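Clemel Snack Box: Frequently Asked Questions

Last updated January 12, 2023

These answers cover packing, storage and returns for the Clemel open-top snack box and the mixed snack assortment sold with it. Questions about wholesale orders are handled separately by the Admasu sales desk.

General

What is included in the assortment?

Individually wrapped crackers, bagged nuts and small wrapped items. The exact mix depends on stock at the time of packing. The packing slip lists every item by name and net weight, and the slip is the reference document if there is a disagreement about contents.

Is the box supplied filled?

No. The box ships flat-nested inside an outer carton, and the snacks ship in a separate inner bag. Filling is done by the customer.

Can I order the box without the snacks?

Yes. Use item number 344. The assortment without the box is item number 207.

Can I use snacks from another supplier?

Yes. The box is a container only and is not matched to any brand of contents. Check the height of the tallest package before you buy. Packages taller than the side wall can stand upright, but the box cannot then be stacked.

Sorting and packing

How much table space do I need?

Enough to set down the box with every package beside it in a single layer. A dining table is sufficient. A cloth on the table is fine, but pull it tight first, as small packets tend to get lost in folds.

In what order should the snacks go in?

Place the box open on the table and take everything out of the inner bag before you start. Load in this sequence:

Large bags of nuts, flat, against the back wall.
Smaller bags of nuts, flat, on top of the large bags or next to them.
Cracker packages, upright, with the printed front facing out.
Small wrapped packets, in whatever gaps remain.

Cracker packages go in after the bags because crackers break under load. Hold each one upright by its sides and lower it in. Do not press on the face of the package.

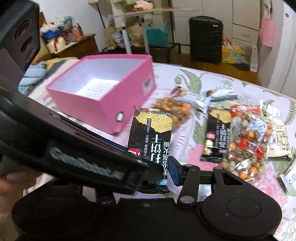

Cracker package held upright in front of the open pink box, with bagged nuts and other wrapped snacks at right.

Why do the large bags of nuts go in first?

They are the heaviest items and they keep their shape poorly. Laid flat at the bottom, they form a fairly even base. Shake each bag lightly so that the contents spread out before you set it down.

Can cracker packages be laid flat?

Yes, as a top layer only. Put nothing on top of them.

Some packages are labeled only in Chinese. How do I find the allergen information?

An English sheet is packed with each assortment and lists ingredients and allergens by item. Match the item to the sheet by the product photo. If the sheet is missing, write to Saron Dinsa in customer support and a replacement will be sent by email. Do not serve the item until you have the sheet. Assume that any assortment contains tree nuts, peanuts, wheat and soy.

Should I mix nuts and crackers loose in the box?

No. Leave everything in its sealed package. The interior is not rated for direct food contact.

Storage

How long will the snacks keep?

Go by the date on each package. Dates within one assortment can differ by several months. Place the earliest dates at the front. Once a bag of coated nuts is opened, move the contents to an airtight jar and use them within two weeks.

Where should the filled box be kept?

On a level surface, away from the stove and direct sun. The July heat in an unventilated kitchen is enough to soften sugar coatings and make the pieces stick together.

How do I clean the box?

Wipe the inside with a damp cloth and dry it at once. Light interiors show oil marks, so check the corners after each refill. Do not submerge the box. Leave the label in place if you may want to make a return, as it carries the batch code.

The knob is loose. Can it be tightened?

Turn it clockwise by hand until it stops. Do not use pliers. If it works loose again within a month, request a spare part.

Orders and returns

A bag arrived open. What should I do?

Discard the contents, keep the bag and send a photo that shows the seal. Replacements are sent for single items. The full assortment does not have to be returned.

Are broken crackers covered?

Only if more than half of the package is affected. Minor breakage is normal in transit.

What is the return period?

Thirty days for an unused box. Food items cannot be returned unless they are damaged or past date on arrival.

Is there a limit on order size?

Online orders are capped at 1,000 boxes. For larger quantities, contact Kiros Ejigu at the Admasu sales desk and quote the item number.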